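From: Sarla Nautiyal
To: kurnineo-users
Subject: Re: width calibration before each demo

Trilok Pant wrote:
> Do we still need the open-finger clip at the start of every
> demo? It slows collection and I don't see what Druneck does
> with it.

Yes, please keep it. Druneck takes the zero for the finger width from that clip. Fingers wide open over bare table:
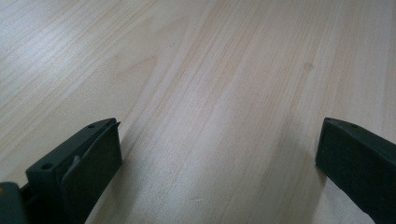 Open position, table clear.

I retrained the Illuter policy both ways in April, 95 demos each, same seed. Without the clip the width estimate drifted and 13 rollouts ended with the grasp closing short. With it we had 2. The gap was widest on soft items like tubes, where a small width error decides whether the pads hold or slip.

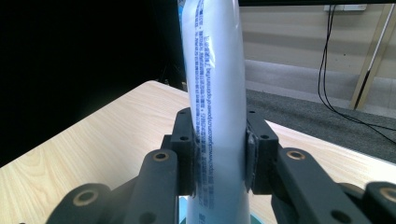
Rigid boxes barely changed - the pads just stop at the wall of the box. I haven't tried the Aebischer fingers yet, so don't assume any of this carries over to them.

Config is in the usual folder.

Sarla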